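Trollell Wrist Kit

Undura's Trollell kit is for teams who collect their own demonstrations, and we love how little stands between unpacking it and getting good examples. One small camera rides right at the gripper, so your model learns from the same close view every time – wood grain, handles, fingertips and all.

In the kit: 2 fingertip sets, 4 spare screws, 3 mounting plates. Storage for 1,000 episodes before you need to offload.

Wrist views from work with wooden pieces:

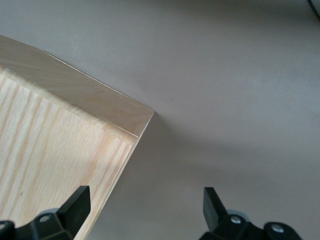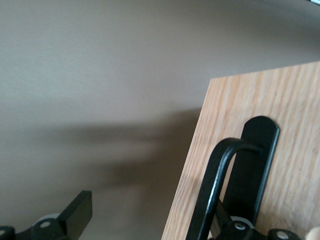 Coman wrote to us that the close view made bad grasps much easier to weed out, and asked for a longer cable. We're making one for October!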